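### 3.2 Garments and hanging procedure

The study looked at how small clothes are moved from a laundry basket to a rail, and at which garments are hardest to hang so that they stay up. Adult clothing has been treated in most earlier work on household laundry. Children's clothing differs in ways that matter for hanging: the pieces are short, the waistbands are elastic, and the shoulders are often narrower than the hanger.

Garments were collected from families in Skelcombe through a notice posted in November of the year before the trials. Each item was logged by type, fabric, and closure. The final set held 201 garments, most of them tops, shorts, and swimwear. Plain items were kept in the set, but printed ones made up the larger share. This reflects what the families gave us, and no attempt was made to balance it.

Hangers were of two kinds, plastic and wooden. Both were used on the same rail. The wooden hangers have a wider bar and hold a folded item better. The plastic ones are lighter and swing more when a garment is added beside them, which in early trials pulled neighboring pieces out of line. Trials in which a garment fell within 300 seconds of being hung were scored as failures.

Swim shorts and other items with gathered waistbands were a special case. They have no shoulders to support them and can be hung in three ways: folded over the bar, with the bar passed through one leg, or with the waistband stretched over both ends. Grecu's coding sheet records these as separate methods. Folding over the bar was the most common choice and also gave the most slips, mainly with slick synthetic fabric. Stretching the waistband held best but took longer, and in 17 trials the method was changed partway through.

Busy prints caused a different problem. When several patterned pieces lie in a heap, the edge of one is easily taken for part of another, and the opening of a garment is hard to find by eye. Bogdan Grecu and a second coder marked each trial for this kind of confusion from the recordings. They disagreed most often on blue and turquoise items, where the print ran up to the waistband or hem. Figure 4 gives views of the printed garments.

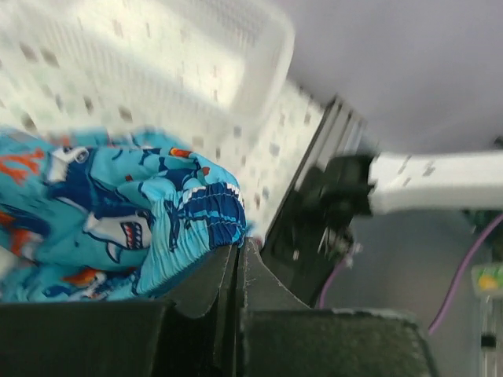
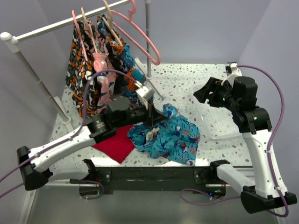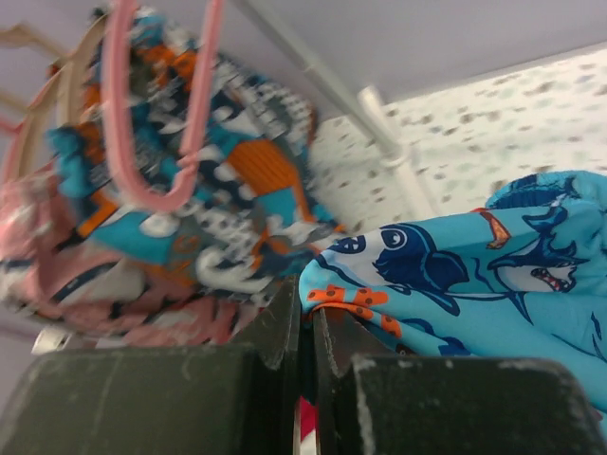
**Figure 4.** Printed garments during the hanging task. First: shark-print fabric with a gathered waistband at the edge of the white basket. Second: patterned garments on the rail, with others on the tabletop. Third: blue shark-print garment, with patterned clothing on a pink hanger at upper left.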